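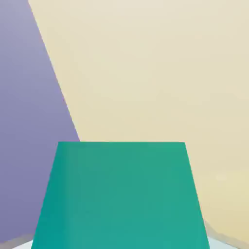 Hotley Packing Hall – Racking and Floor Storage Inspection
Form 2638, issue 5
Period: March

Mark each item OK, Defect or N/A. Comments go directly under the item. Red defects are reported to the shift office before the inspector leaves the aisle.

Section A. Uprights and beams

A1. Uprights plumb, no visible lean from the aisle end. OK
A2. No dents or creases in the front face of uprights to the first beam level. Defect
Comment: Bay 91, left upright, crease at fork height. Amber. Bay to be unloaded and not refilled until the Plako repair section is fitted.
A3. Beam locking pins present at both ends. Defect
Comment: One pin missing, bay 10, second level. Replaced during the inspection. Stock of spare pins is low – reorder.
A4. Base plates anchored, bolts tight. OK
Comment: Grout under the plate at bay 5 is crumbling at one corner. Bolt holds torque. Look again next month.
A5. Load notices fitted and readable from the truck seat. OK

Section B. Pallets and stacked goods

B1. Pallets square on both beams. OK
B2. No broken boards or protruding nails. Defect
Comment: Two pallets of Cetulex drums withdrawn for split bearers. Drums moved to sound pallets. Check the return stack at goods-in for the same fault.
B3. Shrink wrap intact and carried down over the pallet edge. OK
B4. Heavy items at floor or first level only. OK

Section C. Floor stacks 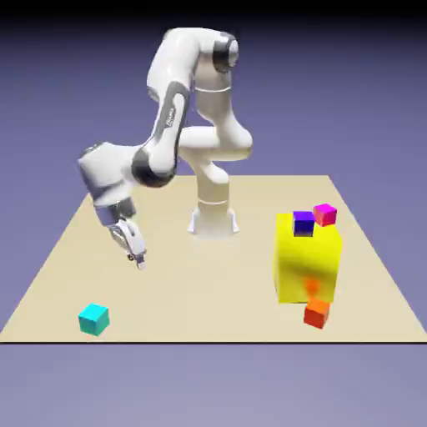
C1. Each floor stack has its widest and heaviest unit at the bottom, with nothing stored against its foot. Defect
Comment: Loose cartons were found on top of full crates in the Kodikara area, and more on the floor in front. The block cluster to the right of the arm has the same layout: two small cubes on top of the large yellow block and a red-orange one at its front base. On a hall floor the top items need strapping or removal, and the one at the base is a trip and truck hazard. A single item left out by itself, like the cyan cube at front left, is to be returned to a marked location.
C2. Stacks inside painted lines. OK
Comment: Line paint worn at the north door. Legible, but repaint before the summer count.
C3. Clear access to hose reel and isolator. OK
C4. Leaning stacks taken down and rebuilt. N/A

Section D. Close-out

D1. Defects from the previous form cleared. Defect
Comment: Column guard at the charging bay still outstanding. Part on order, cones in place.
D2. Amber items tagged at the bay. OK
D3. Copy of this form posted at the shift office. OK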